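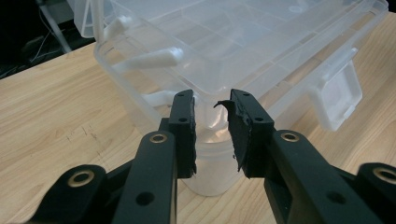 How many examples does a learning system need before it can do one small job?
It depends on how much the job changes from one try to the next. If the thing always sits in the same spot and faces the same way, a few dozen clean examples can get you a long way. Move it around, swap the light, change the person doing the work, and you should plan on hundreds.

Notes for week 7: collecting by hand

I promised I'd write this up after the questions about the homework, so this is the longer version of what I said at the board.

Our class task this term is called Turus (don't ask, Svyatoslav Dmytriv named it before I got a vote). You hold the gripper, you pick up a clear container, you set it down where the task card says, you let go. One pass through all of that is one example. We want 300 from each group by the end of November, and 500 if you're the group that picked the two-handed version. You know who you are!

I love clear plastic for teaching and I kind of hate it for everything else. A wall you can see the wood grain through doesn't give a camera much to hold on to, and a clear cup in front of a clear box is harder still. So please don't stick tape on things to make them easier to see. If your examples all have a strip of blue tape in them, the system learns the tape, and then I take the tape off on demo day and you're sad.

Now, the part people rush — the start and the end. Begin with the jaws open and the object in view, hold still for a breath, then go. Finish with the jaws open again and the object standing by itself. Half of the throwaways in the last batch were fine in the middle and chopped off at one end.

Go at a normal speed. Volodymyr Ivanyshyn's group went super slowly to be careful, which was sweet of them, and what they got back was a system that crept up on a cup like it was a sleeping cat. Move the way you'd like it to move.

Mix things up between passes, too. Turn the box a bit, slide the container over, stand on the other side of the table, and swap who's holding the gripper every 20 minutes or so. Keep the latches and clips in play, and don't always turn them away from you.

Check the finger pads before each session. The rubbery layer gets ragged with use, and a loose flap can catch on a rim and change the grip. A bit of fraying is fine. If you re-cover a pad, write it in the log with the pass number, so we can tell old pads from new when we look at the results.

About bad passes: keep them, mark them "miss," and do another one. Please don't delete! Keith Tapley's group had 112 misses last year and they ended up being the most useful thing we read all term, mostly for working out where hands go wrong.

Before next time: read the Lorkmont handout up to the part on labels, finish your first batch, and bring the log on paper. Nattawut Panyasiri has the sign-up sheet for the tables, and the ones by the window go fast after 3 p.m.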